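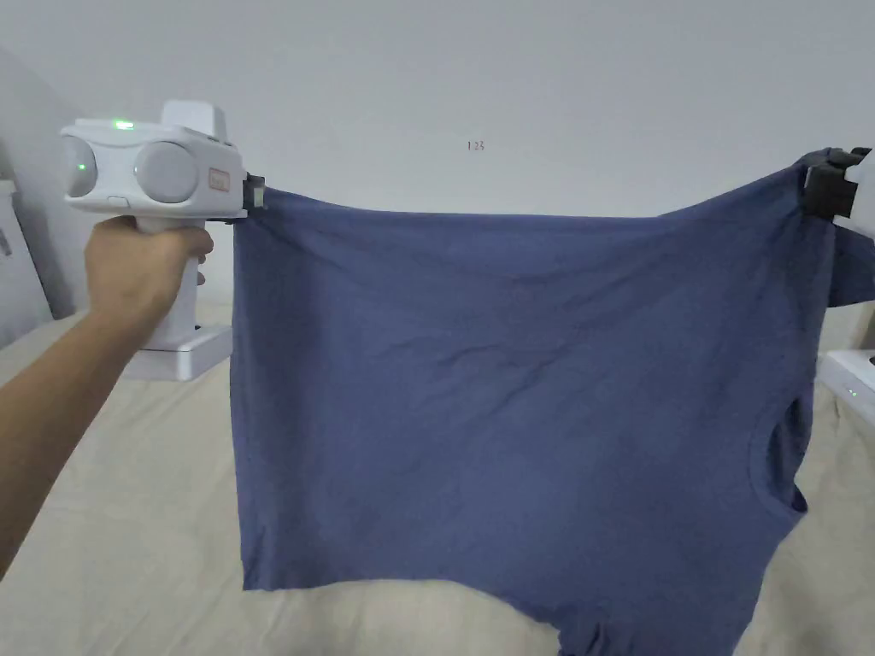
Côté Cinerel : le linge, enfin

Bon, on fait vite, la lettre doit partir ce soir (6 septembre 2022). La collecte « textile » a démarré. Principe inchangé depuis mai : on tient les pinces à la main, on fait le geste soi-même, le robot apprendra dessus ensuite. Pas de téléopération cette fois, trop lent pour du tissu mou. Objectif 2,000 démonstrations avant de passer la main à Traline pour l'entraînement.
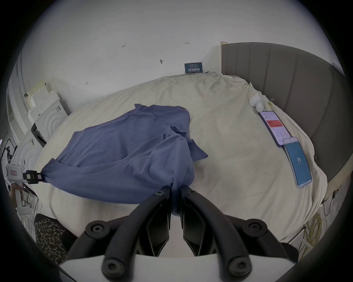 Deux pinces, un tissu bleu, le lit comme table de travail.

Quelques consignes, en vrac. Gestes lents, surtout à la fermeture des mors. On reprend le tissu par un coin si ça glisse, et on laisse la reprise dans l'enregistrement : les ratés rattrapés servent aussi, l'équipe Flundano y tient beaucoup. Séries de 25, puis pause. Vraiment une pause, les poignets trinquent.

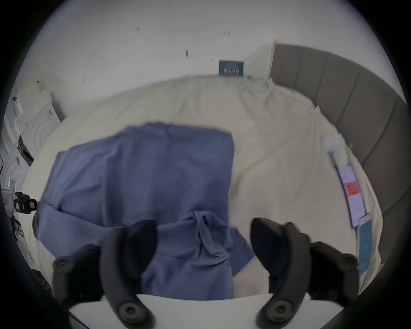
Autre point, les débuts de séquence. Trop d'essais partent du même endroit, vêtement posé pareil, même angle. Variez !! Froissé, retourné, en boule, peu importe. Et pensez a rouvrir les pinces complètement avant de couper, sinon le découpage automatique de Warrier se perd et quelqu'un doit tout repasser à la main.

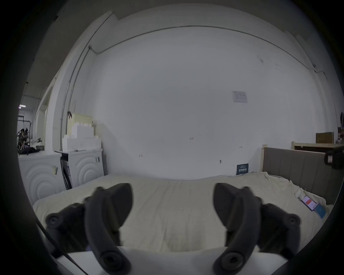
Flundano nous répond déjà que 25 par série, c'est trop pour des débutants, et qu'après la première moitié les gestes deviennent mous et se ressemblent tous. À discuter. En attendant on garde le rythme, mais notez la fatigue dans la fiche de série, la case existe et elle est toujours vide.

Prochaine étape : le pliage complet, à deux mains. Les créneaux sont ouverts sur le planning partagé, inscrivez vous.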